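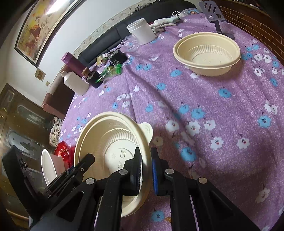 Cream plastic bowl with a tab handle, underside.

Dudorlow Shelf

An index of claims made in commando and special operations memoirs, version 2, released June 30, 2019

What it is

A set of plain CSV files recording what mass-market military memoirs say happened, page by page, so that you can lay one man's account of a raid next to another man's account of the same raid and enjoy the difference. The unit of record is the claim. "We went in by boat" is a claim. "We went in by boat, and it was the darkest night I have ever seen" is two claims, and the second one turns up so often that it has its own code (DARK1).

The books came from the used paperback shelves at Noddale, where military history takes up most of one wall and is sorted by how much gold foil is on the spine. That was also our sampling method. If you need a proper sampling frame, you will have to build one, and I wish you well.

Files

books.csv – one row per edition. Reprints with a new subtitle are separate rows, linked by work_id.
claims.csv – the big one. Claim text in paraphrase, page number, type code, confidence.
operations.csv – one row per operation, with every name the books give it.
clashes.csv – pairs of claims that cannot both be true.
codes.txt – the type codes, with short notes. Read this before emailing.

There is no full text in here and there won't be. Most of these books are in copyright and their publishers are still with us.

Columns in claims.csv

claim_id: stable from this version on. In version 1 it was not stable, and I'm sorry.
work_id: joins to books.csv.
op_id: joins to operations.csv. Blank if the author won't say where he was.
page: as printed. Fabbri paperbacks number from the title page and their hardcovers don't, so the same passage can be 6 pages apart.
type: see codes.txt.
headcount_said: the number of men the author says took part, including himself.
headcount_hedge: yes or no. "A couple dozen" is a yes.
source: witnessed, told, or unclear. Unclear is the largest group by a comfortable margin.
coder_note: free text. Some of these were written late in the evening.

How the coding was done

Each book was read once with a pencil and once with the entry form. The form is Ikeck, a little script that lives in the tools folder and does nothing except refuse to save a row without a page number. It has saved the project several times, and it looks terrible.

A claim gets coded if it could in principle be checked: a time, a place, a number, who was there, what was carried, who gave the order. Feelings are left out. So are remembered conversations, with an exception for radio messages, which authors tend to quote word for word after 19 years. Those go in with type RADIO and a raised eyebrow.

Known problems

Headcounts grow. When one operation appears in several books, later books tend to put more men on it. I have not modeled this. I have only stared at it.

Names of operations are a mess. Some authors use the official name, some use a nickname, and one changes it between chapters. Where I couldn't decide whether two raids were the same raid, they have separate op_ids and maybe_same is set.

Books by officers are overrepresented compared with books by the people who carried the heavy things. Books by the other side are almost missing, because the shelf was in English.

Dates before 1950 entered during October were typed with the day and month swapped. I believe these are all fixed. If you find a landing that takes place well before the planning for it, please open an issue.

The clashes file is not a list of liars. Memory is poor, it was dark (DARK1), and a good many authors had their chapters cut by an official reader before printing. Please don't use it to start a fight with anybody's grandfather.

Good uses

Finding which books cover an operation. Finding the page again. Teaching students how a single figure travels from one book to the next, picking up 20 extra men on the way.

Bad uses

Settling what happened.

Corrections

Open an issue with the claim_id and the page. Give the edition as well, including the color of the cover if there is any doubt. Corrections to a paraphrase get merged quickly. Corrections that begin "my unit would never" get a polite reply and a link to the column definitions.

License

The tables are free to use with credit. The script is too, though I'd keep quiet about where you got it.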